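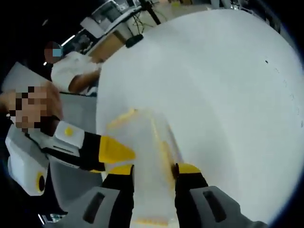
Figure 2. Two hand-held grippers and a translucent bag or film-like container at the Nornville open day.

4.2 Open day at Nornville

We took the grippers to Nornville in September and let visitors work with them for a whole afternoon. It was a joy to watch! Yara Najjar gave each pair a 10-minute introduction, after which they chose their own objects. Thin, see-through items such as the bag or film-like container in Figure 2 were by far the favourite, and also the hardest: film folds as the fingers close, and two people have to agree on who holds and who pulls. Most pairs sorted this out by talking (loudly, in several cases).

The yellow fingertip pads helped more than we had hoped. Visitors told Hauke Stüber that they watched the pads and forgot about their own hands. We kept 12 sessions for the study, and the comments collected by Mahlet Hadgu are taken up in Section 5.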